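Filed under: Home & Money

I went through a full year of our electricity bills in March, mostly to settle an argument with my brother-in-law, Harsh Agarwal, who was sure we were paying for somebody else's hallway lights. We weren't. We used 2,876 kilowatt-hours over the twelve months, and all of it was ours.

I had never added it up before. The bill comes by email, I look at the amount, I pay it. When Harsh started on about the hallway I pulled the old ones out of the archive folder and typed the numbers into a spreadsheet, one line per month. It took most of a Saturday because two of the bills were missing and I had to call for copies. The woman on the phone was helpful, but she could only send them by mail.

The apartment is a one-bedroom on the second floor, with electric heat in the bedroom and gas for the stove. The heat is the biggest part, which I expected. January and February together came to more than the whole summer. We don't have air conditioning, only a fan, and the fan costs next to nothing.

What I didn't expect was the base amount. Even in the two weeks we were away in September, the meter kept moving. I had taken a reading the morning we left and another when we got back, and it was more than the fridge alone should use.
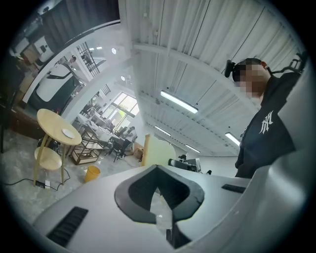

So what was using power while we were out? Mostly the old chest freezer in the closet, plus the water heater, which I had left on at its normal setting.

I found that out with a plug-in meter I borrowed from Geeta Prajapati at work. You put it between the wall and the appliance and leave it for a day. It has a small screen and one button, and you have to hold the button down to clear the last reading, which I didn't know, so my first two days of numbers were no good.

The freezer came with the apartment. It's a Skilen, and the label inside the lid has worn down to the point where I can't read the year. We kept bread in it, some peas, and a bag of ice. I moved all of that to the freezer section of the fridge and it fit, though the ice had to go. The chest freezer has been unplugged since then with a folded towel holding the lid open so it doesn't smell.

The water heater I left alone except for turning it down a little. It was set higher than we needed. Gráinne Costello downstairs has the same model and says hers was also set high when she moved in, so I suppose whoever installed them did the whole building the same way. There is a dial behind a small cover with two screws. I turned the breaker off before opening it.
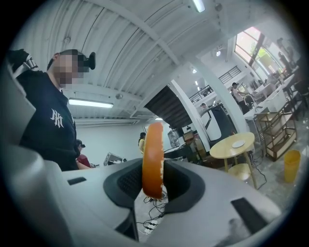 After that I went around the rooms with the meter and checked everything else with a plug. Most of it was dull. The lamp by the couch uses 9 watts with the bulb that's in it now. The old bulb was a 50, and there were two more like it in the kitchen, so I changed those as well. The radio uses almost nothing. The printer used more than I would have guessed just sitting there, and we print maybe once a month, so it stays off at the wall now.

Vivek Nigam told me to check the cable box, and he was right about that one. It ran warm all night whether the TV was on or not. We returned it in April and I haven't missed it. My wife misses one cooking show.

I did buy one thing, a heavy curtain for the bedroom window. The window faces north and the frame lets in a draft on the left side. I got the Dastoden one in gray because it was the right length and didn't need hemming. The rod that was up there couldn't hold it, so I had to put in a new bracket, and the wall behind the plaster is brick, and that used up an evening.
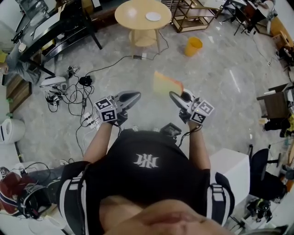
The bills since then have been lower, but spring bills are always lower, so I can't say much yet. Comparing each month with the same month last year, the drop is about 13 percent so far. I'd like to see what January does before I tell Harsh anything.

He has moved on to the water bill in the meantime. I told him he can do the spreadsheet for that one himself, and I sent him my file so he could copy the columns. Geeta has her meter back. I still need to call someone about the draft on the left side of the window, and the landlord wants it in writing first.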